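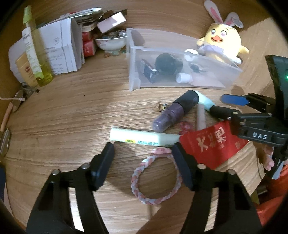
Esther Mwakalinga
Equipment Planning, Westano

4. Planning the purchase

4.1 Before you request a quote

1. Write down the task. Tidying a desk into a clear box needs a different budget from loading a machine.
2. List the objects by shape and surface. Tubes, bottles, soft toys and loose glass marbles should be listed separately.
3. Decide whether one gripper or two will work at the same table. Quote for two if items have to be passed or held.
4. Measure the table and note any walls or shelves beside it.

Note: Ferine quotes hand-held grippers singly. Finger pads are a separate line.

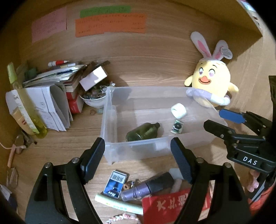 Can finger pads be ordered after the grippers?
Pads can be added to an open order at any time before dispatch. After dispatch they are charged as spares, with carriage.

4.2 Setting the budget

1. Allow 2000 per gripper and 700 for pads, mounts and cables.
2. Enter operator hours on their own line. Do not fold them into the hardware cost.
3. Add 3 spare pad sets for each gripper.
4. Send the sheet to Boonsong Kongkaew for approval by June.

Caution: Do not order from the Kunwood price list. Its part numbers do not match the current mounts.

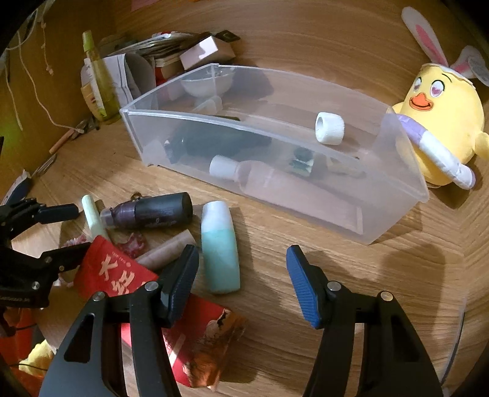
Reading time: 3 min

4.3 Delivery and storage

1. Plan for a lead time of 9 weeks.
2. Check screws and pads against the packing list before signing.
3. Store unused pads flat and out of sunlight.

Note: Returns go to the Gu depot in the original carton.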